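Communauté Civeo > Animaux > Chiens âgés

Mon vieux chien ne veut plus dormir la nuit, que faire ?

Meinir Morris
13 mai 2026

Bonjour à tous,

Je me permets de venir vers vous parce que je commence à être vraiment fatiguée, et mon mari aussi. Notre Yorath a fêté ses quatorze ans en septembre, c'est un croisé épagneul tout doux, un amour de chien qui n'a jamais posé le moindre souci (à part les chaussettes, mais passons). Depuis quelques semaines, il se lève vers deux ou trois heures du matin et il marche. Il fait le tour de la table du salon, il va dans le couloir, il revient, il s'arrête devant un mur, il repart. Ses griffes sur le parquet, je les entends maintenant même quand il dort !

Il mange bien, il boit normalement, il est content de sa promenade du matin. Il entend moins bien, ça c'est sûr, et le soir il a l'air un peu perdu quand on éteint. J'ai essayé de le prendre dans notre chambre, il se calme une demi-heure et ça recommence. J'ai rendez-vous chez la vétérinaire dans cinq jours mais d'ici là, si quelqu'un est passé par là, je prends tous les conseils, même les petits.

Merci d'avance, et une caresse à vos compagnons.

Tsion Gebreyes
Réponse retenue par l'auteure - 24 personnes ont trouvé cette réponse utile

Bonjour Meinir, j'ai lu votre message avec un petit pincement parce que j'ai vécu exactement la même chose avec ma vieille Grellidis, qui nous a quittés l'an dernier à seize ans passés. Les tours de table, l'arrêt devant le mur, tout y est.

D'abord, vous avez bien fait de prendre rendez-vous. Chez un chien de cet âge, il peut y avoir de la douleur (l'arthrose surtout, ils ne trouvent plus de position confortable), la vue qui baisse, ou ce que notre vétérinaire appelait la dysfonction cognitive, une sorte de désorientation liée à l'âge. Elle seule pourra faire la part des choses. Filmez-le une nuit avec votre téléphone et montrez-lui, chez nous ça a beaucoup aidé. Et surtout ne lui donnez rien de votre propre pharmacie en attendant, certains antidouleurs pour humains sont très dangereux pour eux.

Pour patienter, voilà ce qui a un peu apaisé nos nuits :

Une veilleuse dans le couloir et une autre près de son panier. Pour nous, c'est ce qui a fait la plus grande différence.

Des tapis sur le parquet, là où il passe. Ma Grellidis glissait un peu de l'arrière-train et ça la stressait.

Une dernière sortie assez tard, toute calme, et une petite promenade de plus dans l'après-midi pour qu'il ne dorme pas toute la journée.

Et puis ne changez plus les meubles de place ! J'avais eu la bonne idée de déplacer le canapé, la pauvre l'a cherché pendant une semaine.

Quand elle se levait, je m'asseyais par terre à côté d'elle, sans allumer le plafonnier, et je lui posais la main sur le flanc. Elle finissait par se coucher. Je ne vais pas vous mentir, il y a eu des nuits où on a pleuré toutes les deux - enfin, surtout moi. Mais avec le traitement on a eu encore de très beaux mois. Courage, et donnez-nous des nouvelles. 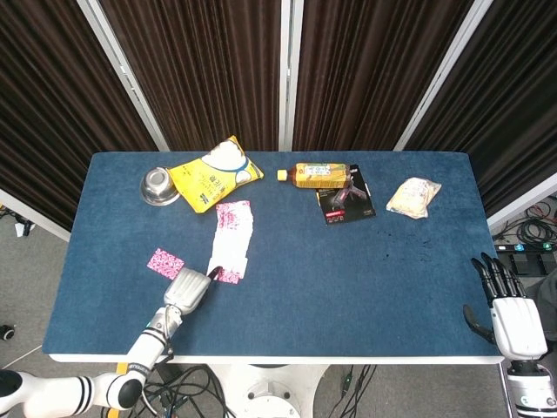
Le petit bol en inox et le sachet jaune, sur la nappe bleu foncé.

Hywel Humphreys
5 personnes ont trouvé cette réponse utile

Le mien c'était la vessie. Il tournait parce qu'il voulait sortir, tout bêtement. Ouvrez-lui la porte du jardin quand il se lève, vous verrez bien.

Hartmut Wiegand

Bonsoir, je ne suis pas spécialiste et mon chien n'a que neuf ans, mais ma sœur avait acheté un coussin Zultero à mémoire de forme pour le sien et elle en était enchantée. Bon, le chien dormait à côté du coussin, il faut le dire, mais il dormait ! Je rejoins Tsion pour la veilleuse, ça ne coûte presque rien. Bonne chance à vous et à Yorath.

Meinir Morris

Merci, merci, merci à vous trois. La veilleuse est branchée depuis hier soir et j'ai ressorti le vieux tapis de ma mère (affreux, mais épais). Hywel, je lui ai ouvert la porte, il a regardé le jardin, il m'a regardée, et il est reparti faire son tour de table... Je le filme cette nuit pour la vétérinaire et je reviens vous raconter après le rendez-vous.

Cette discussion a été consultée 578 fois.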